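关于我们 | Sterndale 旧机工坊
把还能用的台式机修好,交到还用得着的人手里

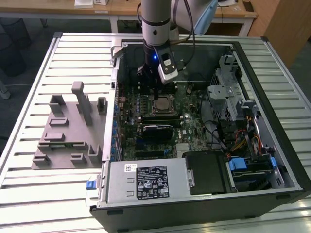 我们是谁

Sterndale 是一间专门做旧台式电脑的工坊。拆、清、测、换、装,一台机器从进门到出门,全在同一层楼里完成。我们喜欢台式机,喜欢得有点不讲道理:机箱一打开,主板、内存、显卡、电源、硬盘架各在各的位置上,哪里有毛病就修哪里,一把螺丝刀能解决一大半问题。笔记本我们偶尔也接,但说到底,大家最开心的还是把一台塔式机箱放倒在工作台上、侧板一卸的那一刻!

工坊最早只有一间房,楼下是卖窗帘的,搬机器要走一段很窄的楼梯。后来搬到 Lewis 路现在这个地方,总算有了货梯,也有了像样的仓库。当年那张旧桌子我们没舍得扔,现在放在门口,给来送机器的人填单子用。

我们修什么

主要是办公室和学校淘汰下来的品牌台式机,戴尔的机器一直很多。这类机箱我们特别爱修:蓝色的塑料卡扣一眼就能找到,扩展槽挡片、硬盘架这些地方,用手一拨就松开了,不用满地找螺丝。设计这些卡扣的人一定自己拆过电脑。

除了品牌机,我们也收各种自己攒的组装机。组装机的脾气各不相同,有的走线整齐得让人佩服,有的打开以后要先花一阵子理线,才看得见主板。两种我们都欢迎。

显示器、键盘、鼠标可以跟主机一起送来。打印机请不要送,我们没有地方放,也修不好。

一台机器在这里要走的路

登记。主机进门先贴编号,记下型号、外观、有没有开机密码。原主人如果写了“会自己重启”“夏天声音很大”之类的话,我们会原样抄在单子上,这些话非常有用。

开箱。机箱侧放,卸侧板,先看再动手。看电容顶部有没有鼓起,看电源线有没有压伤,看风扇还转不转得动。电源标签上的功率和输出参数也在这一步抄下来,后面加显卡的时候要对。

除尘。用软毛刷和气吹。散热鳍片里的灰经常结成一层毡子,整块揭下来的时候很过瘾,新来的同事都抢着干。除尘在单独的小间里做,门要关好。

换硅脂。取下散热器,把处理器表面的旧硅脂擦干净,露出银色的金属盖,再涂新的。涂法大家争论过很多次,有人坚持点中间,有人坚持刮平,最后贴在墙上的规定是:随你喜欢,但是不许溢到插座里去。

内存和硬盘。内存拔下来清洁金手指,插回去跑一整轮检测。硬盘先擦除,再看健康状况,不合格的当场拆下,另行销毁。现在出门的机器大多换成固态硬盘,同一台老机器,开机速度能让原主人认不出来。

装系统和试用。装好系统以后,机器要在试用架上连续运行,放视频、开网页、写文档,就像真的有人在用一样。试用架一次能放15台,冬天站在旁边很暖和。

贴单出门。每台机器附一张手写的小卡片,写明换过什么零件、还有什么小毛病。比如“前面板左边的USB口有点松”,我们会老老实实写上去。

我们的工作台

做这一行,台面比什么都要紧。早年我们用的是木头桌子,螺丝掉进桌缝里就再也没见过。后来换过好几种台面,各有各的好处。台面怎么摆、灯从哪边照、工具挂左边还是右边,我们能聊一个下午。

每个工位都有接地线和腕带,进工位先戴好。螺丝按机箱分盒装,盒子上的编号和主机一致,绝对不混。拆下来的线材当天卷好,当天归位。下班前台面要清空,只有一种情况例外:机器正拆到一半,并且旁边放了写着日期和进度的纸条。

零件墙

很多来参观的朋友最后都会在零件墙前面站很久。从走不下去的机器上拆下来的内存、显卡、散热器、电源、光驱,测试过的才能上墙,按接口和年份排。墙上有一格专门放各种卡扣和小支架,别看它们不起眼,常常一台机器什么都好,就缺那么一个小塑料件!

如果您手里的老电脑正好缺一个这样的零件,欢迎写信来问,附上机型和缺件位置的照片。有的话,付个邮费就寄给您。

Pister 课堂

Pister 课堂是我们给附近居民和中学生开的拆装课,每期两个半天。第一个半天只拆不装,每人一台报废主机,从侧板开始,一直拆到主板离开机箱。第二个半天再装回去。装完多出来几颗螺丝很正常,我们会陪着一起找它们原来的家。

课程不要求任何基础,也不考试。认得出处理器、内存、显卡、电源和硬盘,知道拔线之前先断电,我们就很满意了。最年长的一位学员上完课,回家把自己用了多年的电脑清了一遍灰,还写信告诉我们,现在晚上开机听不见声音了。这封信贴在茶水间。

每班最多32人,两人共用一张台面,各用各的工具盒。请穿不怕脏的衣服,长头发请扎起来。一月不开课,那是我们盘点仓库的时间。

机器去了哪里

到目前为止,从工坊修好送出去的主机一共2,649台。它们去了社区图书室、乡镇小学、课后自习室,也有不少直接进了普通人家。合作时间最长的是 Panico 社区图书室,那边有一整排我们修的机器,每次去做维护,都会看见有人坐在前面写作业、查菜谱、填表格,看着真高兴。

学校和图书室可以申请成批领取,一批最多40台,包含安装和一次上门回访。个人申请每户一台,填表即可,不需要写长篇理由。

实在修不好的机器,我们会拆出能用的零件,剩下的金属、塑料和电路板分开,交给有资质的回收单位处理。

常被问到的几件事

送机器要预约吗?一两台不用,营业时间直接搬来就行。五台以上请先写信,我们好腾地方。

里面的资料怎么办?所有硬盘都会擦除,需要证明的话,请在登记时说一声。您也可以自己先把硬盘取下来,没有硬盘的主机我们照样收。

多老的机器还收?只要是台式机,都可以拿来看看。太老的不一定能再出门,但是零件墙永远有位置。

可以来参观吗?当然可以!下午来比较好,上午大家都埋头在机箱里,招呼不周。

能帮我修自己的电脑吗?能。自修角有空位时可以使用我们的台面和工具,旁边有同事照应。工具用完请放回原来的挂钩。

来找我们

Lewis 路货运入口进来,坐货梯上二楼,出电梯右转。推车停在电梯口,可以随便用,用完推回来。

本页更新于2023年2月16日

相关页面:送机器 | 申请领取 | Pister 课堂报名 | 零件查询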